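Vonholm Height-Adjustable Desk, Model 2
Sit and stand desk for office and home office

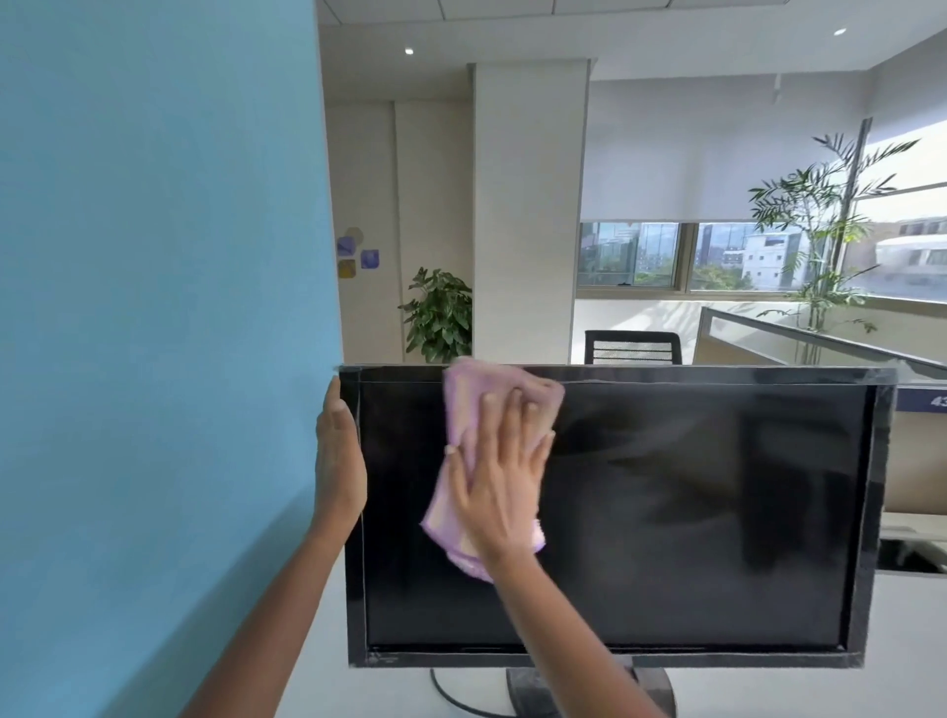
The Vonholm is our most sold desk for people who spend the full working day at one place. It goes from sitting height to standing height with an electric motor in each leg, and it stops by itself at the heights you have saved. We make the steel frame in our own workshop in Sandholm and we buy the tops from a sawmill and panel company which we have known for a long time.

Model 2 replaces the first Vonholm. If you own the first one, please note that the legs and the control box are different and cannot be exchanged between the two models. The tops can be exchanged, as the screw holes are in the same position.

What is new in Model 2

The crossbar under the top is moved back by a hand's width, so tall persons do not hit it with their knees. Many customers wrote to us about this and they were right.

The control panel has now four memory buttons. The old panel had two, which was not enough for desks that are shared by several colleagues. To save a height, move the desk to the right position, press M, and then press the number you want. The panel gives a short sound when the height is saved. The sound can be turned off, please see the manual, chapter on settings.

The motors are more quiet. They are still possible to hear in a silent room, but a telephone call beside the desk is not disturbed.

Dimensions and weight

Width of top: 140 cm or 160 cm
Depth of top: 70 cm
Thickness of top: 2.5 cm
Lowest height, with top: 64 cm
Highest height, with top: 129 cm
Maximum load, evenly placed: 74 kg
Cable tray: included, steel, mounted under the back edge
Length of power cable: 3 m

The maximum load includes everything that stands on the desk or hangs under it, also a computer holder and monitor arms. Please do not sit on the desk. The motors can be damaged by this, and such damage is not covered by the warranty.

Choosing the top

We offer the top in white laminate, light gray laminate and oiled oak. Laminate is the practical choice for an office. It does not need any special care and it tolerates coffee for some hours. Oak is warmer for the hands, but it must be oiled two times in the first year and after that once a year. A small can of oil is in the box with the oak top.

The oak becomes darker with daylight. If you place a big object on it from the first day and move it after half a year, there will be a lighter area. It becomes more even with time, but this can take many months.

The white laminate has a slightly rough surface, so that an optical mouse works without a mat. The gray is smoother. Most mice work well on it, but we had a few reports of older ones which jump. In this case a mat solves the problem.

Assembly

The desk comes in two boxes. The box with the frame is heavy, and we recommend to carry it with two persons. You need a Phillips screwdriver. The hex key is included. Most customers tell us that they need nearly 70 minutes for the complete assembly, with the cable tray.

Assemble the frame upside down on a blanket or on the opened cardboard. Do not tighten the screws of the crossbar before all eight are in their holes. When the desk stands on its feet, put the level on the top and turn the feet until it is straight in both directions. Only then connect the power.

Before the first use the desk must find its lowest point. Press and hold the down button until the desk has reached the bottom, moved up a little and stopped. If the panel shows E1 after this, repeat the step one time. If E1 is still there, check if the cables of both motors are pushed in completely. In most cases one of them is loose.

Placing the desk

Leave at least 3 cm between the back edge and the wall or partition. The desk moves up and down, and cables that hang behind it can be squeezed. Window sills are a common problem: please measure the height of the sill before you order and think about whether the top can pass in front of it.

The desk has collision protection and stops when it meets resistance. It works well with hard objects such as a drawer unit. With soft objects, for example the armrest of a chair, it reacts later. Please move the chair away before you lower the desk.

Accessories

Urquhart partition panel, 140 or 160 cm, for mounting between two desks. Available in light blue, sand and dark green fabric.
Urquhart clamp set, needed if the panel is mounted to only one desk.
Truscombe monitor arm, single, for screens up to 9 kg.
Truscombe monitor arm, double. Please do not use it on the 140 cm top together with the partition panel, the arms will touch the fabric.
Pencil drawer, steel, white or black. Reduces the free space for the knees by 6 cm.
Set of four casters, two with brakes. The height of the desk becomes 7 cm more.

Cleaning

Wipe laminate tops with a damp cloth and a little dish soap, and dry them after. Do not use scouring powder or melamine sponges, they make the surface shiny in spots. Oak is cleaned with a cloth that is well wrung out. The frame needs only dusting. Pull the plug before you clean near the control panel and never spray a liquid directly on it.

Delivery and returns

White and gray tops are normally in stock and leave our warehouse within four working days. Oak tops are made in small quantities. The next oak tops are expected in September, and orders are delivered in the order in which we receive them.

The delivery is to the first door of the building. Carrying to an upper floor can be ordered in the shopping cart. You can return the desk within 30 days, also when it was already assembled, but it must be taken apart and packed again in the original boxes. So please keep the boxes for this time.

For companies and schools with larger orders we make a separate offer. Write to us with the number of desks, the delivery address and the floor, and if there is an elevator please tell us the width of its door.

Warranty

Frame: ten years
Motors and control box: five years
Tops: two years

Spare parts for the first Vonholm are still available. Choose "Spare parts" in the menu and enter article number 1000 for the control box of the old model.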